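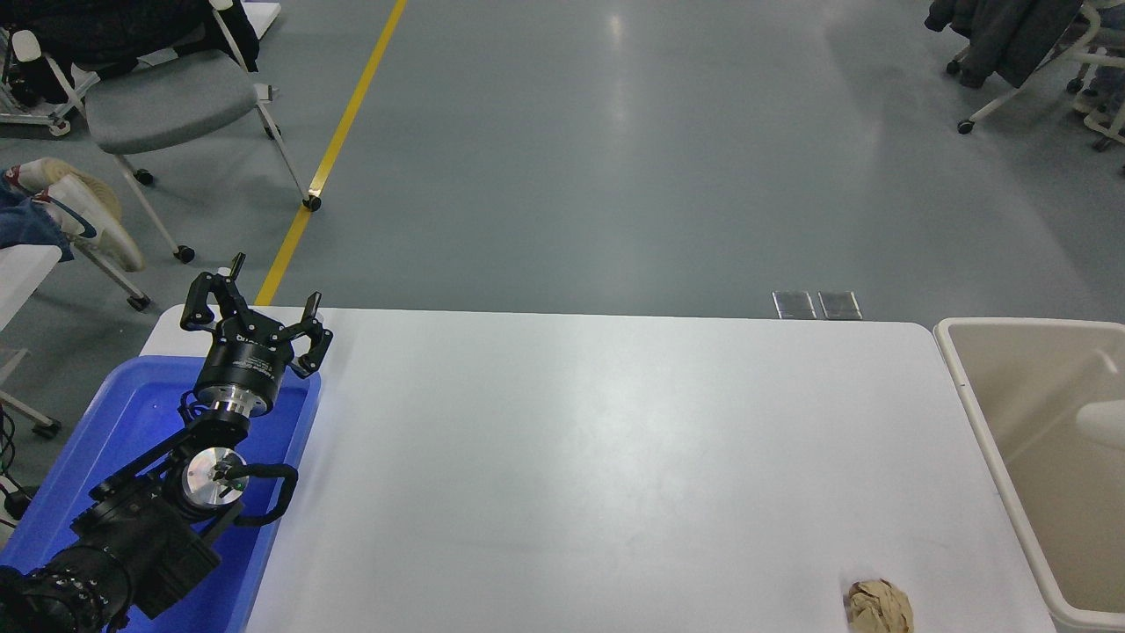

Table clearing with the Stavside teaching kit: two-finger gripper open, crumpled paper on the table, bin at the right-hand end.

Stavside Teach-by-Hand Kit

The Stavside kit lets one person show a robot arm a task without writing a program. You either take hold of the arm and move it through the job, or drive it from a distance with the Bekwood hand controller. Both methods save the same kind of recording, so you can mix them in one task.

It is sold for small workshops, training rooms and labs that already have an arm and want a simpler way of teaching it. The arm and gripper are not included. Please check with us that your model is supported before ordering.

Teaching by hand

Press and hold the button on the clip-on handle and the arm goes slack enough to guide. Let go and it holds its position. A short press on the second button opens or closes the gripper, and the change is saved along with the movement. Keep your free hand away from the fingers while doing this.

Hand guiding suits slow work with a clear start and finish, such as picking up a piece of waste paper and dropping it in a bin. It is less good for long reaches, where people tend to lean on the arm and the path comes out uneven.

Teaching by remote control

The Bekwood controller is held in one hand. The arm follows your wrist, and the trigger sets how far the gripper opens. Movement can be scaled down for fine work. Most new users find the height hardest to judge, so start at the slowest setting and come down to the object from directly above.

If the link drops, the arm stops and the recording is marked as incomplete. You can delete it or keep the part before the stop.

How many recordings you need

For a simple pick and drop we suggest 40 recordings, with the object put down in a different spot each time. Soft or crumpled items need more, as no two grasps are quite alike. Include some starts near the edge of the table – these are the ones people leave out, and the arm will be poor at them later. Throw away any recording in which you changed your mind halfway.

What is in the box

Clip-on handle with two buttons
Bekwood hand controller and charging lead
Recording unit with power supply
Link cable, 3 m
Printed quick guide

Details

Order code: Stavside 212
Recording time per charge of the controller: up to 90 minutes
Storage: removable card, not supplied
Gripper types: two-finger, parallel or angled
Export: joint positions, gripper opening and time stamps

Setting up

Fix the arm down firmly before you attach the handle. Leave slack in the cable at the wrist, then turn the wrist fully both ways by hand and check that nothing pulls. Bins and trays should stay in the same place for the whole set of recordings unless you want the arm to cope with them being moved.

Support

Setup questions go to Wanpen Ratanaporn, and repairs to Jirayu Hemmin. Spare handles and link cables are stocked by Chuensuk and can be ordered separately. The controller battery can be changed by the user; the recording unit has to come back to us.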